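From: Glória Marinho
To: Skederley Swimmers list
Date: 2019-11-13
Subject: Re: Lap times at Nogueira, and do I need a cap?

Hi all,

Jero wrote:

> We're staying near Fustodthorpe for 12 nights in June and I'd like to
> keep up my morning laps. Has anyone used the Nogueira pool lately?
> The web page says caps are required but my cousin swam there without
> one. Also, is the outdoor pool open that early in the summer?

Jero, you'll love it! I swam at Nogueira most mornings this past June, so I can answer nearly all of this. Yes, bring a cap. They do check, and the desk sells only the thin latex kind that pulls your hair out by the roots (ask me how I know). Silicone is fine, cloth is fine, they don't care about the color. Flip-flops are required from the changing room to the pool edge, and they want clean ones, so don't walk over in the pair you plan to wear inside.

Laps are best before 9. After that the school groups come in and you get two lanes if you're lucky, one of them full of people chatting at the wall. I usually did some 400 meters in the quiet lane, had a rest, and then did it again if my shoulder was in a good mood.
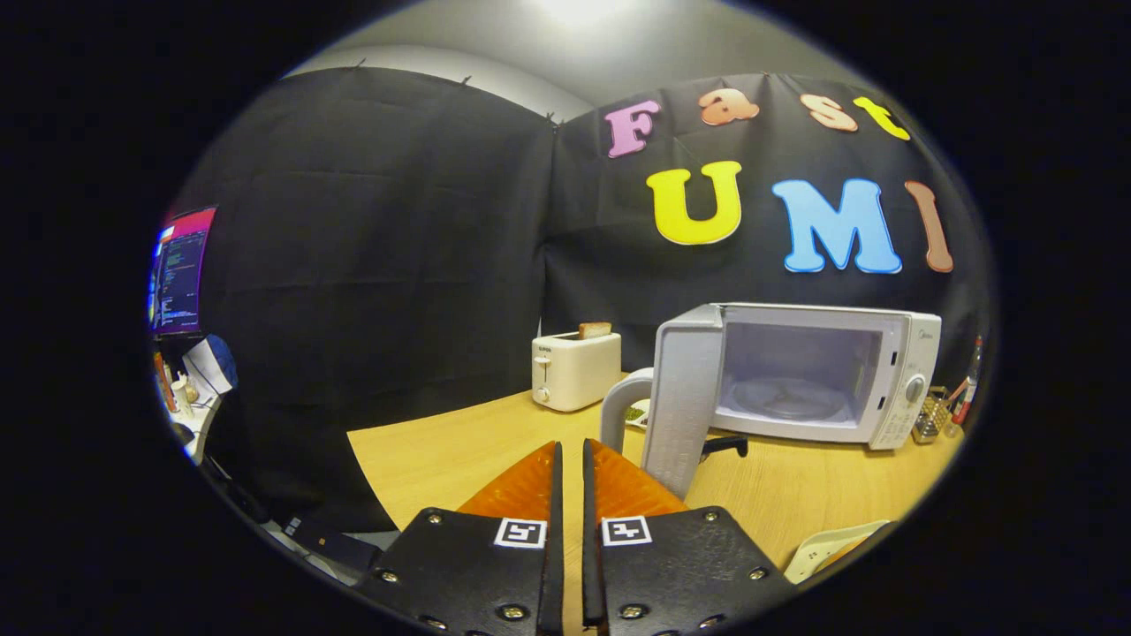 Foam letters up on the black backdrop, "Fast" over "UMI"

The outdoor pool was open when I was there, but it's not heated and the first morning I got in up to my knees and went right back inside. By the second week it was lovely. No diving at the shallow end, and they blow the whistle at you if you sit on the lane ropes.

Oh, and lockers! They take a coin and you get it back, but the machines are fussy about worn ones, so bring a spare. Towels are not included. The walk from the bus stop is 490 meters, all uphill, and there's a bakery halfway that opens early (get the almond thing).

I don't know what they charge visitors now, my pass was part of the apartment rental. Call before you go and ask about the multi-visit card too.

Does anyone know if the sauna got fixed? It was still taped off when I left.

Glória

Skederley Swimmers mailing list | Contact the list owner | Back to top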